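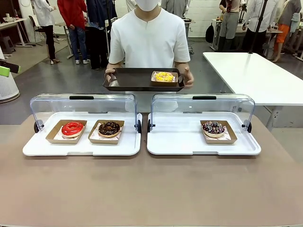
River News > Aitken River > Locks and Docks

Evening lock openings are back at Zuvmont

Good news for anybody who keeps a boat above the lock and has a day job! Zuvmont is going back to evening openings from the start of May, two of them, at 1720 and 2145, and they'll run right through to the end of September if the staffing holds up. I got the notice in my email at lunch, read it standing up in the kitchen, and went straight out to the garage to look for the spare fenders.

If you're newer to the river, a bit of background. The lock used to open in the evening all summer, and then when the lower gates started leaking badly the hours got cut back to mornings and early afternoons so the crew could keep an eye on the water level while it was light. That was supposed to be for one season. It went on for three. For those of us on the upper moorings it meant that an after-work sail was a sail up and down the same mile and a half of flat brown water, dodging the rowing crews, while the whole bay sat there on the other side of the wall with a nice southwesterly blowing across it.

The gates were finally rehung over the winter by Rolov, the same outfit that did the fuel dock, and I have to say they got on with it. I walked down a few times in February to be nosy and there was always something going on, even in the sleet. The new seals are in, the sills have been scraped, and the harbor office says the lock now holds its level overnight, so there's no need to have somebody babysitting it in daylight.

How the two openings will work

The 1720 is an ordinary two-way lock. Outbound boats go first, then they turn it around and bring the inbound ones up. You call on the working channel when you're off the mooring, same as you do in the morning, and you wait on the upstream dock with your lines ready on both sides. They don't tell you which wall you're going on until you're nosing in, so rig both. I've been caught out by that more than once and there is nothing like trying to move four fenders across a wet cabin top with a trawler coming in behind you.

The 2145 is inbound only. It's there to get people home, and the notice is pretty firm about it. If you want to go out for a night passage you'll need to be in the 1720 and then hang around outside, either on the waiting buoys or at anchor under the point. I'd have liked a late outbound, I'll admit, since the ebb would suit us much better some nights, but I can see how it would turn into chaos with boats passing in the dark in a basin that size.

You also have to book the late one. It doesn't cost anything, but they want your name on the list by mid-afternoon, either by phone or through the Zumero app, which is the one they've been using for the guest slips. If nobody has booked, the crew goes home and the lock stays shut until morning. So please don't sail back up in the dusk assuming there'll be one - call first. And if you've booked and you change your mind and decide to stay out, call and tell them that too. I can imagine how fast we'd lose this if the crew starts sitting up for boats that never show.

Nav lights on in the basin for the late opening, engines on, sails down and tied before you get to the outer marker. All common sense, but it's in the notice in bold so I'm passing it along.

The waiting dock

The other piece of this is the downstream waiting dock, which has been rebuilt and made longer. It's now 155 feet along the face, and it has proper cleats instead of those awful iron rings that you had to lie on your stomach to get a line through. There's a low section at the lock end for dinghies and kayaks, and a ladder at each end, and lights! Low ones, down by the toe rail, so they don't wreck your night vision on the way in.

What it doesn't have yet is water. The pipe's been laid but it isn't hooked up, and the office couldn't give me a date when I called. There's no power on it either and there isn't going to be, it's for waiting and not for spending the night. The limit is two hours outside of lock times, with one exception: if you miss the 2145 for a decent reason you can lie there until the first morning lock, so long as you let them know on the phone.

Depth is the thing I asked about most. The old dock dried out at the inside end on a big spring tide, and I've personally sat there at a silly angle eating crackers and waiting to float. They've dredged along the face, and I'm told there's enough for most of us at any state of the tide, but the approach from the south hasn't been touched. The bar that runs off the old ferry steps is still there and if anything it looks to me as if it's grown a little toward the channel. Come in from the north side, keep the outer marker well to starboard, and don't cut the corner however good your tide looks.

What it costs

Lock fees haven't changed for a single passage. The season pass, which covers every opening including both evening ones, is $200, and it's per boat and not per skipper, so if you share a boat you only need the one. You can get it at the harbor office window or in the app. I bought mine over the phone and it took a couple of minutes, most of which was me looking for my hull number. The sticker goes on the port side, back by the stern, where the crew can see it from the lock wall. Last year's sticker needs to come off. (Mine is coming off with a hair dryer and some bad language.)

If you already paid for a morning pass before the new hours came out, you'll be moved over to the full one with nothing extra to pay. You just need to go by and swap the sticker.

What I'm going to do with it

Well, go sailing, obviously. We're a small, slow, rather heavy boat with a lot of varnish, and she doesn't really wake up until there's a good breeze and some room. With the 1720 we could be clear of the basin with the main up before six, and in midsummer that's a good long stretch of daylight to play with. Out past the point, reach across to the Aitken shore, have some supper in the lee of the bluff, and run home on whatever's left of the wind. I've been wanting to do that on a weeknight for three years.

It does need the tide to play along. On a low spring the outer channel gets thin in the early evening and I wouldn't want to push it with our keel, so I've been through the tables with a pencil and marked the good nights. There are more of them than I'd feared. June looks great. The back half of July is poor, though August picks up again nicely, and by the middle of September you'd be coming home in full dark and want a warm hat.

There's been some talk on the moorings about getting a few boats together for the first evening opening, nothing organized, just whoever's ready. I'm up for it if the boat is in the water by then. She's still on the hard with one side of the bottom painted, and the stern gland needs repacking, and I've been told that the yard crane is booked solid through most of April. So we'll see. I might end up standing on the lock wall with a thermos, taking lines for everybody else, and that'd be a pretty nice evening too.

A couple of small things before I go back to sanding. The footpath across the upper gates will be closed to walkers while each lock is running, so if you're meeting a boat on the far side, get across early or take the road bridge. The parking lot by the office still gets locked at night, and it's locked before the late boats are in, so leave your car up on the lane if you've booked the 2145. And the crew has asked that we all keep the noise down in the basin after dark. There are houses right along the east bank now and sound carries over that water like you wouldn't believe.

The full notice is pinned up at the harbor office and on the board by the dinghy racks. If the hours change again I'll post it here as soon as I hear.

14 comments | 37 shares

Previous | Next | Tides | Moorings | Contact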